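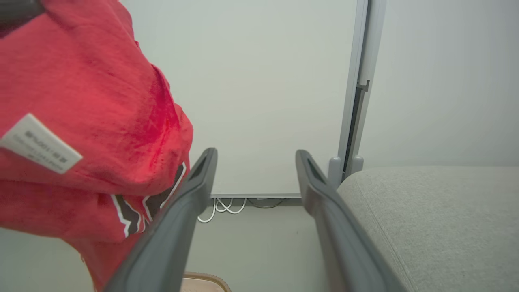
Die Kleiderkammer in Rasach nimmt ab sofort wieder Spenden an. Nach einer Pause von sieben Wochen ist die Sortierung in den hinteren Räumen des früheren Möbelhauses Barros wieder in Betrieb, wie der Trägerverein Monent mitteilte. Angenommen werden Oberbekleidung, Bettwäsche und Schuhe für Erwachsene und Kinder. Auch bedruckte Sachen wie das rote Kleidungsstück mit dem schwarz-weißen Aufdruck sind willkommen, eingenähte oder angebrachte Etiketten sollen nach Möglichkeit nicht herausgeschnitten werden. Die Sortierer lesen daran Größe und Pflegehinweise ab.

Die Kammer war im Oktober in den Neubau an der Trornthorper Straße ausgewichen, dort reichte der Platz jedoch nicht. Im Barros-Gebäude stehen nun 69 Quadratmeter für die Sortierung und ein eigener Lagerraum zur Verfügung. Die Miete übernimmt der Verein, für Strom und Heizung zahlt die Gemeinde einen Zuschuss.

Neu geregelt ist die Abgabe. Pro Haushalt werden höchstens drei Säcke am Tag angenommen, größere Mengen nur nach Anmeldung. »Wir hatten vor den Feiertagen an einem Vormittag 40 Säcke vor der Tür, davon waren einige durchnässt und mussten weggeworfen werden«, sagte die Leiterin der Kammer, Saimi Oksanen. Außerhalb der Öffnungszeiten dürfe deshalb nichts mehr vor dem Eingang abgestellt werden.

Die Kleidung soll gewaschen und trocken sein. T-Shirts, Pullover und Hosen werden nach Größen getrennt und gefaltet in Kisten gelagert, Mäntel und Jacken kommen auf Bügel. Stücke mit Löchern oder starken Flecken gehen an einen Verwerter. Der Erlös daraus fließt nach Angaben des Vereins in den Kauf von Kinderschuhen, die selten in brauchbarem Zustand abgegeben werden. Nicht angenommen werden Teppiche, Kissen, Federbetten und Skistiefel.

Gesucht werden zurzeit vor allem Winterjacken für Männer, warme Unterwäsche in Originalverpackung und Kinderhosen in den Größen 98 bis 128. An Sommerkleidung besteht kein Bedarf, T-Shirts mit kurzen Ärmeln werden aber weiter genommen, da sie das ganze Jahr über nachgefragt werden.

Die Ausgabe bleibt vorerst im alten Gemeindehaus. Ein Umzug in das Barros-Gebäude ist laut Lise Li vom Vorstand des Vereins geplant, ein Termin steht noch nicht fest. Zunächst müsse geklärt werden, ob der Seiteneingang eine Rampe erhält. Der Bauantrag liegt bei der Kreisverwaltung.

Wer Kleidung aus der Kammer beziehen möchte, benötigt eine Berechtigungskarte. Sie wird im Gemeindebüro gegen Vorlage eines Einkommensnachweises ausgestellt und gilt zwölf Monate. Pro Besuch können bis zu 20 Teile mitgenommen werden, Socken und Unterwäsche zählen dabei nicht mit.

Spenden werden dienstags von 9 bis 12 Uhr und donnerstags von 15 bis 18 Uhr angenommen. Die Zufahrt erfolgt über den Hof, Parken ist dort nur zum Ausladen gestattet.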